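Bananes qui noircissent en deux jours, vous faites comment ?

Forum Cuisine et maison > Conservation des aliments

marmotte_74
Bonjour à tous,
J'achète mes bananes le samedi au marché de Breten et le lundi soir elles sont déjà tachetées. La cuisine est orientée plein sud, il y fait vite chaud dès le mois de juin. J'ai essayé le film alimentaire sur les queues, sans grand résultat. Ma belle-mère les met au frigo, mais la peau devient brune et les enfants n'en veulent plus. Vous avez une méthode qui marche ?

Remo Mayrhofer
Le frigo, oui, mais pas tout de suite. Il faut les laisser mûrir dehors jusqu'au stade voulu, puis les mettre dans le bac à légumes. La peau brunit, la chair reste ferme encore quelques jours. Si on les met au froid encore vertes, elles ne mûrissent plus correctement, même une fois ressorties.

cachou
Pas d'accord avec le frigo. Chez moi elles prennent un goût farineux. Je les garde dans l'arrière-cuisine à 14 degrés et elles tiennent la semaine.

Remo Mayrhofer
14 degrés, c'est très bien quand on a la pièce. En appartement au mois de juin, je ne vois pas où la trouver.

Burgi Hollenstein
J'ai tenu un rayon primeur pendant 20 ans, à Rendport puis à Wemum. Les bananes arrivaient vertes et finissaient de mûrir en chambre. Le client les prend jaunes, elles sont donc déjà bien avancées quand elles arrivent chez lui. Si vous faites vos courses une fois par semaine, prenez deux petites mains : une jaune pour le début, une encore verte au pédoncule pour la fin.

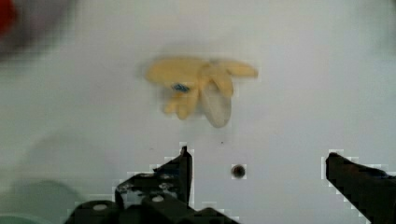

Et ne les rangez pas avec les pommes. Les pommes dégagent beaucoup d'éthylène, les poires mûres et les avocats aussi. Un compotier mélangé, c'est joli mais tout part en même temps. Pour les coups, même chose : une banane tapée noircit à cet endroit quoi qu'on fasse. Le mieux reste de les suspendre ou de les poser sur la courbe, les pointes vers le bas.

marmotte_74
Merci, c'est très clair. J'ai justement un compotier avec les pommes dedans. Je sépare dès ce soir.

pti_louis
Le coup du film sur les queues, ça ralentit un peu, mais il faut détacher les bananes et les emballer une par une. Autour de la main entière, ça ne sert à rien.

cachou
Du plastique autour de chaque banane pour gagner une journée, non merci. Autant en acheter moins.

pti_louis
Chacun fait comme il veut. Je réutilise des petits bouts de papier ciré, il n'y a pas de déchet.

Stöckli
Sinon, congélateur. Pelées, en rondelles, sur une plaque, puis en sachet une fois prises. J'en mets dans le porridge et les gâteaux. Ne jamais congeler avec la peau, c'est pénible à enlever ensuite – je l'ai fait une fois, j'y ai passé la soirée.

Burgi Hollenstein
Je les congèle avec la peau depuis toujours. 30 secondes sous l'eau tiède, un coup de couteau dans la longueur et ça vient tout seul. Pour un cake c'est parfait, on récupère aussi le jus.

Stöckli
Pour un cake peut-être. Pour des rondelles, je maintiens.

marmotte_74
Petit retour : les pommes sont au cellier et les bananes pendues à un crochet sous l'étagère. Celles de samedi dernier ont tenu jusqu'au jeudi. Les deux dernières sont parties au congélateur, une avec la peau, une sans. Quelqu'un a une recette de cake sans noix ? Mon fils est allergique.

cachou
Regarde dans la rubrique Gâteaux, il y en a une au yaourt postée en octobre. Je mets moitié moins de sucre quand les bananes sont bien noires.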